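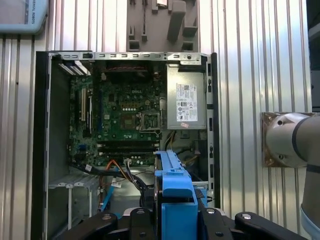 3 min read

Notes from the home textiles trade this week, Friday, November 10, 2023. Mostly rugs, a little bedding, one price change. Posting as a thread so it stays in one place.

Kulell has added a flatweave line to its contract range. Wool and nylon blend, four colorways: oat, slate, rust and a dark green they are calling Fern. Stock widths only for now. Custom sizes open in January.

The flatweaves are meant for hotel corridors and guest rooms. Minimum order is 300 square yards per colorway. Kulell will cut samples from the oat and slate right away. Rust and Fern samples ship after Thanksgiving.

Teresa Amaral has moved from residential sales to the contract side at Kulell. She is covering the Southeast and Texas. If your rep changed and you didn't get the email, ask for her.

Kondix is raising prices on hand-tufted goods. The increase covers anything 8x10 and up. Smaller sizes, runners and rounds stay where they are. Orders confirmed before the end of the year go through at the old price, even if they ship later.

A few dealers asked me whether the Kondix increase covers the washable rugs. It doesn't. Those are on a separate list and were already adjusted in the spring.

Kaewkla is showing in Atlanta in January. Same floor as last time, bigger space. They will have the jute rounds, the indoor/outdoor group and a first look at hand-knotted pieces in undyed wool.

The undyed wool is the one I want to see in person. I've had a swatch on my desk since the summer. Heavy, a bit of lanolin smell, nice hand. The swatch is only six inches square so I can't tell you how the pattern reads at room size.

Soledad Strickland designed the patterns for that group. She did the border rugs for Kaewkla two seasons ago, the ones with the stepped corners. Those sold well in 5x8 and poorly in 9x12. The new ones start at 8x10, so we'll see.

On the bedding side, Umident has a cotton matelasse coverlet in queen and king. No twin. White and flax. Shams are sold separately and the box is plain brown, so plan your own shelf tags if you sell off the floor.

Umident is also closing out its faux fur throws. 3000 pieces left across all colors, sold by the carton, no returns. The gray is gone. Mostly camel and a brown that runs darker than the catalog shows.

Correction to last week's thread: I said the Kondix rug pads came with a ten-year warranty. It is five years on the felt pads and ten on the felt and rubber. Thanks to the two store owners who wrote in.

Also from last week, the question on shedding. New cut-pile wool sheds for the first few months. Vacuum with the beater bar off. If a customer is still filling the canister after a year, call the rep.

Atlanta appointments: the Kaewkla calendar is open now and the morning slots go first. Kulell is taking walk-ins only. Kondix has not posted hours yet. I'll add them to this thread when they do.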